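Reading time: 4 minutes

Collecting by hand: the Dretora gripper kit on test

Teaching a robot arm to handle cloth takes a great many demonstrations, and the usual way of getting them is to drive the arm remotely. It is slow, it ties up an expensive machine, and it limits the work to whatever room the machine is bolted down in. Hand-held grippers get round this. The operator carries the gripper, a camera mounted on it records what the fingers do, and software works out the path afterwards. The arm joins in later, or is bought later.

The Dretora kit from Gruvilton is one of the more complete packages of this type. It comprises two grippers, two camera mounts, a charging dock, a calibration board and a year's licence for Grelemov, the processing software. Cameras are not included. We used it over 29 working days, first in our own workshop and then in ordinary homes, where the manufacturer claims it is most useful.

Set-up

Assembly took less than an hour. The finger linkages arrive fitted, but the pivot screws on one of our pair needed tightening before the fingers met squarely. A suitable driver is supplied. Calibration means moving each gripper slowly over the printed board and waiting for Grelemov to accept the result. It refused our first two attempts because of glare from a window and gave no clear message as to why. The third, made with the blind down, went through.

Pairing the grippers is simpler. Both are pressed together and opened at the same moment, and the software uses this movement to line up the recordings. We had to repeat it after every battery change, a small nuisance that the manual mentions only in an appendix.

In use

The fingers open and close smoothly, and the effort needed is low enough for a long session. What tires first is the wrist. With the camera mounted, each unit is top-heavy, and holding it level over a low surface such as a bed is harder work than using it at a bench. We settled on sessions of 40 minutes with a proper break between them. Operators with smaller hands found the reach to the grip uncomfortable, and there is no adjustment.

Grip on fabric is good. The fingers took hold of jersey, fleece and towelling without trouble and picked up a single layer of cotton more often than not. Thin synthetics slide out. A set of softer finger tips is listed as an optional part, though we could not get hold of one in time for this review.

Most of our home recordings were of clothes being spread and folded, on whatever surface the household normally used. Two-handed work is where the kit earns its price. One gripper can hold a sleeve under tension while the other is free to approach the body of the garment, and the tracking kept the two positions consistent with each other through most of our recordings. Performance fell off when both cameras were close to plain cloth with little else in view. Patterned bedding, pillows and general household clutter all helped, as they give the software fixed points to work from. 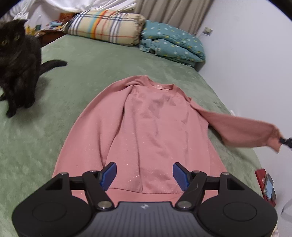
Spreading a sweatshirt on a bed: the right sleeve is held taut at the cuff while the near gripper waits, open, over the fabric.

Software

Grelemov accepts recordings in batches and returns a path for each gripper, a finger-opening value for every moment and a quality mark. Of the 200 folding demonstrations we submitted as a final batch, it rejected 3 outright. More were passed with a warning, and these have to be checked by eye. The viewer for doing so is basic. It plays both recordings side by side but cannot step backwards, so a missed slip of the fingers means starting again from the beginning.

Exported files opened without conversion in the Samir training tools, which Gruvilton also sells. Other formats are offered, but the finger-opening values came out inverted in one of them. Gruvilton has confirmed the fault and says a correction is planned for August.

Processing is done on the buyer's own computer. This will matter to anyone recording in private homes, and it is a sensible choice – although a machine with a modest graphics card will need to be left running overnight.

Verdict

The hardware is sound and the data it produces is usable with little cleaning. The weight distribution needs attention, and the viewer should be better at this price. For a team that already has an arm and needs varied household recordings, the kit can be recommended now. Those starting from nothing may prefer to wait for the August update.

Tested with software supplied in March 2026.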